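Petham Hand-Held Gripper, Pair
Finger pads, marker cubes, wrist straps and service parts

Sold by Drekham. Updated December 15, 2021
Item group: Petham grippers and spares
Availability: pairs in stock, marker cubes made to order

The Petham is a two-finger gripper worn and worked by a person, used in pairs for recording two-handed tasks. Each one has its own camera looking out over the fingers. This page covers what comes with the pair, how to set it up, and how to keep it in working order.

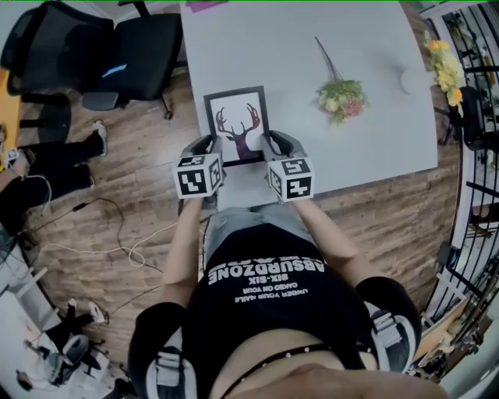
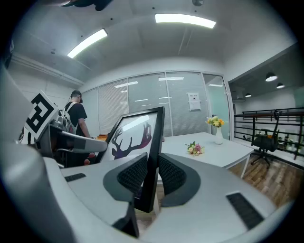

Finger pads do most of the work on this tool, and they are the part that wears first. The standard pad is a black mesh face held in a curved bracket, one on each finger, and it is meant for mixed household and office objects. Flat, rigid things with a narrow edge are the hardest test for it. On a picture frame like the one with the deer head print, the two pads of a gripper close on a thin black border, so the grip depends on a small strip of the pad and on both pads meeting evenly. If the left and right pads come together at different heights, a frame will turn in the grip as soon as it is lifted. Check pad alignment before any session that includes frames, trays, books or clipboards.

What is in the case

Two grippers, left and right
Two marker cubes, with different patterns
Two padded wrist straps
Four mesh finger pads, fitted
Four spare mesh finger pads
Pad alignment gauge
Two hex keys, short and long
Lens cloth and blower
Two data cables
Printed setup card

The head camera is sold separately. So is the Gadar dock, which charges both grippers and copies recordings off them overnight.

Setting up a pair

Charge both grippers fully before first use. A full charge takes 54 minutes on the dock and longer on a data cable. The status light goes steady when charging is finished.

Fit the marker cubes next. The cubes are not interchangeable. The left cube carries an L on its base and the right cube an R, and the software expects to find each one on its own side. Seat the cube square on its post and tighten the single screw with the short key until it stops. Do not go further, as the thread is in the housing and a stripped one means a new top shell.

Put the wrist straps on before picking up the grippers. They should be snug enough that the tool doesn't swing when the hand is opened. Long sleeves should be pushed up or tucked under the strap, because loose fabric gets drawn into the trigger slot.

Turn on the left gripper, wait for the light, then turn on the right. If both are turned on together they can swap sides in the recording. This is a known fault in older firmware and was fixed in the February release.

With both grippers on, open and close each one fully three times. The software uses this to set the travel limits. Skipping this step is the most common cause of recordings in which the fingers appear to stop short of closing.

Checking pad alignment

Close the fingers on the alignment gauge. Both pads should touch the gauge along their full length, and the gauge should stay upright when the tool is held level. If it leans, loosen the bracket screw on the side it leans toward, press the pad flat against the gauge and tighten again. Recheck with the fingers opened and closed once.

The bracket is curved so that the pad can lean inward a little under load. A slight inward tilt is normal with an object in the grip. A pad that stays tilted with the fingers open has a bent bracket and should be replaced.

Work area

A plain table with a matte top is best. Glossy tops and glazed objects throw back ceiling lights, and a strong reflection next to a marker can cause the tracking to drop for a moment. Moving the table a short distance is usually enough. Turning off one row of lights also helps, as long as the remaining light is even.

Keep printed black and white squares of any other kind out of the area. Shipping labels and floor tiles have both caused trouble for customers.

Run cables behind the operator where possible. If they have to cross the floor, cover them.

Cleaning

Wipe the housing with a damp cloth. Do not spray anything on it. There are vent openings in the housing and liquid will find its way through them to the board.

Blow dust out of the vents weekly if the tool is used daily. Use the hand blower in the case. Shop air is too strong and can spin the fan past its limit.

Clean the lens with the lens cloth only. The lens is wide and sits close to the fingers, so it picks up crumbs, glue and fingerprints faster than people expect. A smear near the middle will soften every recording made that day.

Brush the mesh pads with a dry toothbrush. If they have become greasy, take them off, wash them in warm water with dish soap and let them dry fully before refitting. Do not put them on a heater.

Wash the wrist straps by hand and air dry them. We suggest one set of straps for each operator.

Replacing finger pads

Under normal use a set of pads lasts some 1,000 grips on hard-edged objects, and a good deal longer on soft ones. Replace them when the mesh turns shiny, when a corner lifts, or when a light object slips that did not slip before. Always change both pads on a finger pair together.

1. Turn the gripper off and open the fingers by hand.
2. Press the tab at the back of the bracket and slide the pad toward the fingertip.
3. Brush out the bracket groove. Grit left here will hold the new pad crooked.
4. Slide the new pad in until the tab clicks.
5. Check with the alignment gauge.
6. Turn the gripper on and open and close it three times to reset the travel limits.

Replacing a marker cube

A scratched or scuffed cube should be replaced, even if it still seems to track. Small marks on the black squares are acceptable. Marks that run across a black and white border are not. Don't touch up the faces with a pen, as the ink shines differently under room lights.

Each cube is printed to a tight size and carries a calibration card. Enter the number from the card in the settings screen after fitting. Old and new cubes can be used together on one pair as long as both numbers have been entered.

Common faults

Fingers close slowly. Usually grit in the trigger slot. Blow it out and work the trigger a few times. If there is no change, the return spring needs replacing.

One gripper disappears from the recording. Check that its cube is tight and facing outward, and that the operator's other arm isn't passing in front of it for long stretches.

Picture from the gripper camera is tilted. The camera plate has shifted. Loosen its two screws, push the plate against the stop and tighten.

Housing feels warm. Some warmth is normal after a long session. If it becomes uncomfortable to hold, check the vents and stop using the tool until they are clear.

Clicking when closing. Look for a loose bracket screw first.

Specifications

Weight, each gripper with cube: 315 grams
Fingers: two, parallel closing
Pads: black mesh, replaceable without tools
Housing: light gray
Charge time on Gadar dock: 54 minutes
Warranty: 3 years on housing and electronics, pads and straps excluded

Spares and related items

Mesh finger pads, set of four
Smooth finger pads, set of four (for film, paper and polished parts)
Pad bracket, left or right
Marker cube with calibration card, left or right
Wrist strap, regular or large
Trigger return spring
Top shell
Gadar dock
Wanigasekara hard case, fits one pair with cubes attached

The Wanigasekara case replaces the foam-lined carton that older pairs were shipped in. Cubes had to be removed to fit that carton, and most of the stripped screws we see on repair come from taking them off and on.

Repairs

Send grippers in as a pair, even if only one is at fault, so they can be calibrated together before they go back. Remove the pads and straps and keep them. Include the calibration cards and a short note saying what the tool was doing when the fault appeared. Grippers opened past the top shell by the customer are repaired at the standard bench rate, outside the warranty.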